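The countertop oven and its door

Most complaints about toaster ovens concern heat. The ones that reach Archana Upadhyay's repair bench at Skindgate more often concern the door. She handles 30 of the appliances in a busy month, and July is usually the slowest.

A drop-down door is a simple assembly: a glass panel in a metal frame, a hinge at each lower corner, a spring to hold it closed, and a handle fixed along the top. The handle sits in front of the hottest part of the opening. On low-priced models it is attached with two screws through the frame, and repeated heating and cooling works them loose. Upadhyay tightens them cold, a quarter turn at a time, and stops when the handle no longer shifts under the thumb.

Springs are the next item. A weak one leaves a gap at the upper edge, and the thermostat keeps the elements on longer to compensate. Her test uses a strip of paper closed in the door. If it slides out without resistance, the spring is replaced.

Crumbs account for much of the rest. They collect in the hinge recess, carbonize, and hold the door slightly open. A dry brush removes them. Spray cleaner should be kept away from the hinges and the elements.

Jade Oakley, who specifies small appliances for the kitchen supplier Clurkitik, looks at the rack before anything else. It should slide level and stop before it tips. She also allows clear counter in front of the oven equal to the full drop of the door, plus 2 inches for a hand. In narrow kitchens that measurement rules out more ovens than wattage does.

Glass needs little attention. Warm water and baking soda, left for 11 minutes, will lift most baked-on grease. Metal scrapers leave scratches that can later become cracks. 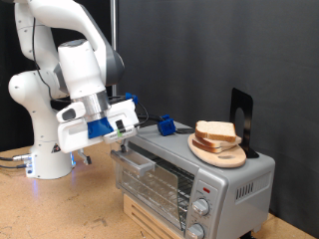 Can the glass be wiped while the oven is still warm?

Wait until it has cooled completely. A wet cloth on hot glass can crack it, and the frame holds heat longer than the panel does.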